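明达德职业技术学校
关于我们 > 学校概况
发布日期:2018年2月1日 供稿:校务办公室 Yen-ting Fu

学校简介

明达德职业技术学校(Mindard,以下简称“学校”)是一所以文献修复、档案管理与图书装帧为主要专业方向的全日制职业学校。学校前身为 Altdale 印刷厂附设的装订讲习班,最初仅招收厂内学徒,后经主管部门批准独立办学,面向社会招生。现有在校学生531人,设5个教研室,校本部位于老城区北侧,原印刷厂厂房经改造后作为教学主楼继续使用。

学校现任校长 Ruben Dewulf 长期从事纸质文献保护工作,到任后主持修订了全部专业课程的教学大纲。

办学宗旨

学校以培养能够独立承担修复与整理任务的技术人员为宗旨,重视基本功训练。学生入学第一年不分专业方向,统一修习纸张常识、书籍结构、工具使用与安全、书写规范等基础课程。第二年起由学生本人提出申请,经教研室面谈后确定方向。

学校认为,文献工作的质量取决于日常操作的细致程度。各实训室均订有操作规程,学生须经考核方可独立上台操作。考核不合格者可在学期内申请补考,补考不计入学年成绩。

专业设置

学校现开设四个专业:

一、纸质文献修复。主要课程包括纸张检测、补纸配制、托裱技术、脱酸处理与修复档案撰写。
二、书籍装帧。主要课程包括线装与精装工艺、皮面与布面制作、烫印基础、版式常识。
三、档案整理与保管。主要课程包括档案分类、著录规则、库房环境控制、档案利用服务。
四、馆藏数字化。主要课程包括扫描与拍摄、色彩管理、元数据编制、数字文件长期保存。

各专业学制均为三年,其中最后一学期为校外实习。实习单位由学校推荐,学生亦可自行联系,经教务处审核后备案。

教学设施

教学主楼一层为装帧实训室与材料库,二层为修复实训室及纸张检测室,三层为普通教室和阅览室。数字化实训室设于东侧附楼,与 Kwofie 文献影像服务公司共同建设,供教学与对外委托项目使用。

实训室的台面在课后须清理完毕,器具按规定归位,由值日学生填写使用登记。材料库实行领用制度,补纸、浆糊原料及封面材料凭教师签字的领料单发放。外来人员进入实训室,应事先向教务处登记。

白色台面上并排摆放蓝、红、白三色收纳盒,红色盒内立有两件黑色圆柱形物品。

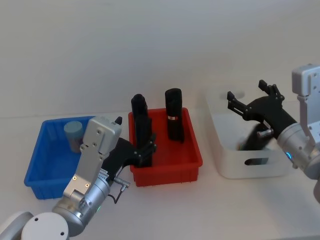

对外服务

学校接受公共图书馆、地方档案机构及个人收藏者的委托,提供文献修复、函套定制和藏品数字化服务。委托件由教师负责,高年级学生在教师指导下参与部分工序。委托方须填写藏品状况表,双方确认修复方案并签订协议后,方可开始作业。

学校另与 Cludora 出版社合作编印教学用书,已出版的《线装书工艺基础》用作本校一年级教材,校外读者可在阅览室查阅。

每年8月,学校举办面向在职人员的短期研修班,内容以库房管理和简易修补为主。研修班名额有限,报名通知在本网站“公告”栏目发布,恕不接受电话预留。

招生与参观

学校每学年招生一次,报名者须具备初中毕业或同等学力,并参加学校组织的面试与手工测试。测试内容为裁切、折页与缝缀,所需工具由学校提供,考生无须自备。具体招生计划以当年公布的招生简章为准。

有意参观学校的单位和个人,请提前5个工作日以书面形式提出申请,并注明人数与来访事由。修复实训室在处理委托件期间暂停参观,阅览室不受影响。

栏目:学校概况 | 职业教育 | 文献保护

联系我们:校务办公室 招生咨询 委托服务
版权所有 © 明达德职业技术学校 未经许可不得转载
返回顶部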